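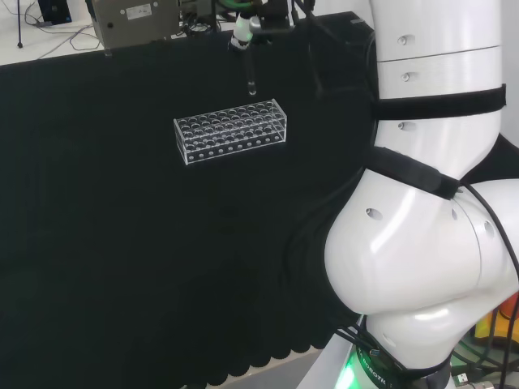 Marinho Creek Water Project: progress report to the Jakton Fund

22 August 2018

Hello again to everyone at Jakton! I know the form says two pages, and I'm going to try, but it has been a busy summer out on the creek and I have a lot to tell you.

First, the short version. We are sampling on schedule, we are a little under budget on supplies and a little over on gas, and the school part of the project is behind where I said it would be. The rest of this report goes through those one at a time, and you'll find the spending sheet attached to the same email.

Sampling

We have six sites now, from the culvert under the county road down to the place where Marinho Creek runs into Skorkau Pond. The one we added in June is on a farm just above the pond. The owners had said no last year, then changed their minds after the algae got so bad in the spring that their dog wouldn't swim in it. I'm really glad to have that site. It fills the biggest gap on our map, and they let us park by the barn, so we aren't carrying coolers through poison ivy anymore.

So far we have logged 1,456 readings, counting temperature, clarity, pH, nitrate and phosphate. Most are what you'd hope for. Nitrate at the upper sites has stayed low all season, even after the big storm at the end of July. The numbers climb below the culvert and climb again below the old feed lot, which matches what people in town have been telling me for years over coffee (and sometimes at high volume). I don't want to say more than that yet. We've had one odd summer, very wet and then very dry, and I'd like a full fall season before anybody quotes us at a town meeting.

Clarity was the surprise. I expected the pond end to be the muddiest and it wasn't even close. The worst readings came from the stretch next to the new houses, where the bank has been scraped bare. I sent the readings to the county soil office and they've promised to go look. I'll let you know what they find.

Supplies and equipment

You asked last time for more detail on what the equipment money bought, so here goes. The biggest single item was the replacement pH meter. The old one had started drifting so badly that I was calibrating it twice in a morning, and I'd stopped trusting anything it told me. The new one has been great, apart from a battery door that pops open if you look at it wrong. I've put a rubber band on it.

After that came nitrate and phosphate reagents, glass test tubes, clear acrylic racks to stand them in, a second cooler, and waders in sizes that fit people who aren't me. The racks were a small purchase but I love them, because you can check a whole row of tubes for color without lifting each one out. We also paid for a year of Corix, the online log where the readings go. It took me two evenings and some bad language to get the site map loaded, but now anyone on the team can enter numbers from a phone and I no longer have a shoebox full of damp notebooks.

We still have $400 left on the supplies line. I'd like to spend it on reagents for the fall, if that's all right with you. The ones we have expire before the end of the year and I'd hate to run short in the middle of leaf season.
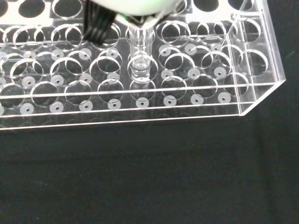 School visits

Okay, this is the part where I have to own up. In the proposal I said we'd visit every school in the district by the end of summer, and we made it to four. Some of that was the weather (two field days got rained out and then it was too late in the term to rebook) and some of it was me, plain and simple. I didn't start calling teachers until March, and by then their calendars were full of testing and field day and graduation. This time I started calling before the teachers were even back in their rooms, and I've already got dates in October for most of the schools we missed.

The visits that did happen were a joy, though! The fifth graders wanted to know if the creek was "sick," and we ended up talking about that for so long that we nearly missed the bus. One class wrote to the county about the culvert. They haven't had an answer yet and they remind me of this every time I run into one of them at the grocery store.

Gas and driving

We are over on mileage. I planned the route around the old sites, and the farm adds a long loop because the bridge on the pond road is still closed. If the bridge opens this fall the problem goes away. If it doesn't, I may ask to move a little money over from printing, where we've barely spent anything.

What's next

Sampling goes on every other week until the first hard freeze. I'll pull the whole season out of Corix after that, and you'll have the charts with my winter report. If any of you would like to come out with us one morning, please do. We start early, and you can borrow the waders.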